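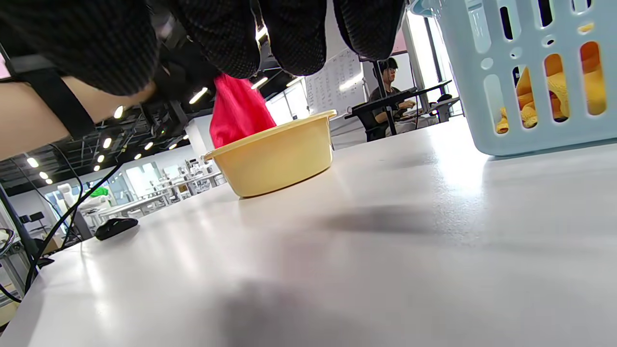 Ein rotes Tuch über einer hellgelben Kunststoffschüssel.

Wandorholm will Wirtschaftsgipfel ausrichten – Finanzierung bleibt offen

Wandorholm. Im November sollen 215 Vertreter aus Regierungen und Unternehmen zum Parnenmont-Forum nach Wandorholm kommen. Auf dem Programm stehen Handelserleichterungen, Hafenausbau und Stromnetze. Angekündigt sind drei Absichtserklärungen, deren Wortlaut bislang nicht vorliegt.

Neu klingt das kaum. Schon nach der letzten Ausgabe war von einem »Durchbruch« die Rede, gemeint waren zwei Rahmenabkommen. Unterzeichnet wurde keines davon. Der Veranstalter Parkik spricht von »laufenden Abstimmungen« – seit dem Frühjahr unverändert.

Auch beim Geld bleibt vieles vage. Die Stadt übernimmt Saalmiete und Sicherheit, den Rest soll der Logistikkonzern Zapata tragen, der zugleich auf dem Podium zum Hafenausbau sitzt. Einen Interessenkonflikt sieht Parkik darin nicht. Eine Kostenaufstellung will die Stadtverwaltung erst nach dem Treffen vorlegen.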